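Workshop notebook, document conversion bench
Entry for June, started 9:40
Reading time: 6 min

Continuing from the last entry on the Skenolwood backlog. Batch is 2000 files, all scanned correspondence with OCR text behind the page image, delivered by Gemdale as ordinary PDF 1.4 to 1.6. The archive wants them as PDF/A-2b. Lise Ouellet has asked whether we can claim 2u instead. Short answer for now: for most of them yes, but see the notes on fonts further down.

Starting state

Converter is the in-house build, called Pitenon on this bench, run from the command line with the default profile. Validation is a separate tool on a separate machine, so that we do not end up marking our own homework. I took a sample of 80 files before touching the full batch. Selection was by file name hash, not by folder, as the folders are sorted by sender and each sender seems to have used one scanner for years.

Of the 80, 40 converted and validated without a message. The remainder failed, and the failures fall into a small number of groups. Several files fall into more than one.

Group A: output intent

The source files use DeviceRGB for the page image and carry no output intent. Pitenon is supposed to add an sRGB profile in this case. It does so for colour scans. For pages where the image is DeviceGray and only a stamp or signature overlay is RGB, it looks at the first image on the page, decides that the document is grey, and attaches a grey profile. The validator then rejects the RGB object, correctly.

Workaround: force the sRGB profile for everything. DeviceGray is allowed under an RGB output intent, so nothing is lost. Added to the profile as a fixed setting. Radomir Janevski will look at the detection code when he has time, but it is no longer blocking.

Group B: metadata out of step

The Info dictionary and the XMP packet disagree. Typical case: the title in Info has a trailing space, and the XMP title does not. Strictly the part 2 rules are more relaxed here than part 1, and the Info dictionary can be ignored, but the validator profile that Gemdale agreed with the archive has the old comparison switched on. I asked whether it could be switched off. Answer from Prys Parry: leave it on, they have other systems that still read Info.

So we rewrite. XMP is taken as the master, Info is regenerated from it. Dates need care. The scanner software wrote local time without an offset in Info and UTC in XMP, and the two are the same instant only if one knows where the scanner stood. I have taken the XMP value in all cases and noted it in the conversion log. If anybody later finds a letter apparently scanned in the middle of the night, this is the reason.
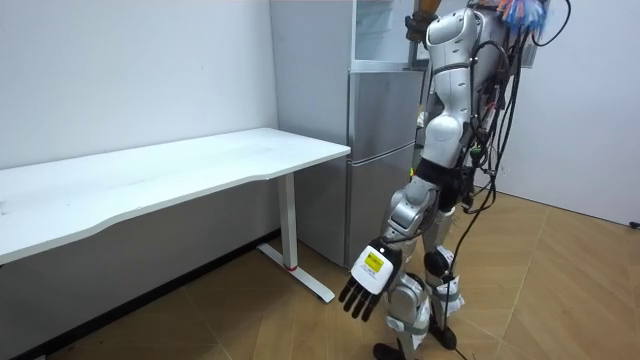
Group C: fonts in the OCR layer

The invisible text is set in render mode 3. Under part 2 a font used only in mode 3 does not have to be embedded, and the validator accepts this. The trouble is with the files where an earlier tool has written page numbers in the same font, visibly, at the foot of the page. As soon as one glyph is drawn, the font has to be embedded.

The font is Helvetica by name and not present in the file. Pitenon substitutes a metric-compatible one and embeds a subset. The widths match, so the page numbers stay where they were. The subset is built only from the visible glyphs, however, and the invisible text then refers to glyphs that are not in it. Searching still works in the two viewers I tried. The validator complains about missing glyphs on some files and not others, and I have not found the pattern.

Two ways out:

1. Split the font resource, one entry for visible text and one for the OCR layer. Clean, but means editing content streams, and we have told the archive that we do not do so.
2. Build the subset from all text regardless of render mode. Files get larger. On the sample the increase is small enough to ignore.

Going with the second. Lorne Gagnon prefers the first on principle and his objection is recorded here at his request.

On the 2u question: level u needs a Unicode mapping for all text. The OCR layer has a ToUnicode map in nearly every file. Those without one are all from the same scanner model and use plain WinAnsi encoding, so a mapping can be derived. I would want to see that on more than a sample before anything goes in writing. Lise to be told this is "likely" and no more.

Group D: attachments

A few letters have the covering email attached as a separate file inside the PDF. Part 2 permits attachments only if they are themselves PDF/A. These are .eml and .txt. Options are to convert the attachment to PDF/A and embed that, to move the whole file to PDF/A-3, or to strip the attachment and store it alongside.

Stripping is out, the archive's terms say nothing may be separated from its parent. PDF/A-3 would be the simplest for us. Josée Kowalchuk at the archive says their ingest checks the part number and accepts 1 and 2 only, with no plan to change. That leaves conversion. An .eml rendered to PDF loses the raw headers unless we print them as well, so I have set the renderer to put the full header block on a last page. Ugly, but complete. Needs sign-off from the archive before the full run.

Second pass, 14:15

Reran the same 80 with the forced output intent, metadata rewrite and the wider subset. All pass except 2. Both are attachment cases where the renderer stopped on a nested message, i.e. an email attached to an email. Stack trace is saved with the logs. I suspect the recursion limit and will raise it, but have not tried yet.

Visual comparison: rendered every page before and after at the same resolution and took the difference. Grey pages identical. Colour pages show single-level differences in the overlay stamps, which comes from the viewer now having a profile to work with. Acceptable in my view. The difference pictures are kept with the sample.

Open points

- Renderer recursion on nested email (me)
- Grey/RGB detection (Radomir)
- Sign-off on header page (Josée, via Prys)
- ToUnicode derivation, larger sample
- Ask Gemdale whether the remaining deliveries come from the same scanners
- Disk space on the validation machine before the full run, the difference renders fill it quickly

Do not start the full 2000 until the header page is agreed.

3 comments
Shared 2 times

Recent entries
XMP extension schemas, what the validator wants
JPEG 2000 in part 2: settings that passed
Object streams and the old Gagnon viewer
Skenolwood backlog, first look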